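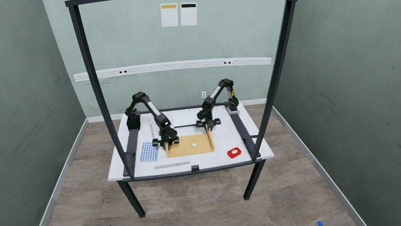

Runosby Community Orchard: progress report to the Naidoo Fund
05/04/2020

Dear friends at the Fund,

First of all, thank you for your patience in waiting for this. I had meant to write in January, when the pruning was still going on, and then the ladders needed mending, and then the rain came and stayed, and before I knew it the buds were swelling and I had a great deal more to tell you. So perhaps it has worked out well enough, and I hope you'll forgive a letter that wanders a little.

The planting. When you made the grant we had promised 120 new trees on the long slope behind the old dairy. We have put in 138. The extra ones came from the nursery at Pridincombe, who were clearing a field and let us have them for the price of the digging (we did the digging, and my back remembers it well). Most are apples, with a row of plums along the bottom where the ground stays damp, and a handful of pears against the south wall. Two of the plums have been lost to rabbits. I have since put guards on the rest, and I walk the rows most evenings to check that they are still standing up straight.

The old trees. These have been the real pleasure of the winter. You may remember from your visit how tangled they were, with branches crossing every which way and moss down to the roots. We have taken it slowly, a third of the growth this year and the same again next, as too hard a cut sends up nothing but water shoots. The big cooking apple by the gate, the one the older families call the Bulto, had a split right through one of its main limbs, and I was sure we would have to take it down. We propped it, bolted it, and left it alone. As I write it has leaves on both sides of the split, and I can't tell you how happy that makes me!

We cut grafting wood from the Bulto while it was dormant and kept it wrapped in damp paper in my own refrigerator, to the great annoyance of my household. Those grafts are now in pots behind the shed. It is early days, and I won't promise you a number until summer.
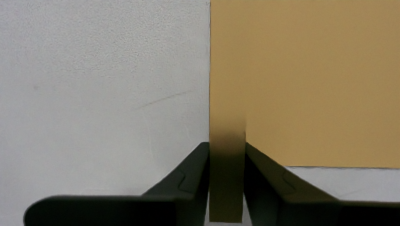 Pale gray and ochre side by side.

Money. We have spent $597 on tree guards, stakes and ties, which is a little over what we set aside, mainly on account of the extra trees. The tool budget is underspent by more than that, so the total is still in good order. I would like your permission to move what is left in tools over to mulch. The straw we used last fall has mostly blown into the next parish, and wood chips would hold much better on that slope.

What has not gone so well. The two grafting classes we planned for this spring have both been put off, and I don't have new dates for them. Several people had signed up and I was sorry to write to them. The water line to the upper rows is also unfinished. The trench is dug as far as the hedge, where we met a shelf of stone, and for now I am carrying water up in cans. If we get a dry May, that will become the most pressing job we have, and I may need to come back to you for the hire of a breaker.

Between now and the fall I plan to finish the mulching, thin the fruit on the old trees, and get proper labels on every row before I forget which is which. Please do come and see us when traveling is easier. The blossom will be over by then, but there should be apples.

With warm thanks,
Veikko Jääskeläinen
Runosby Community Orchard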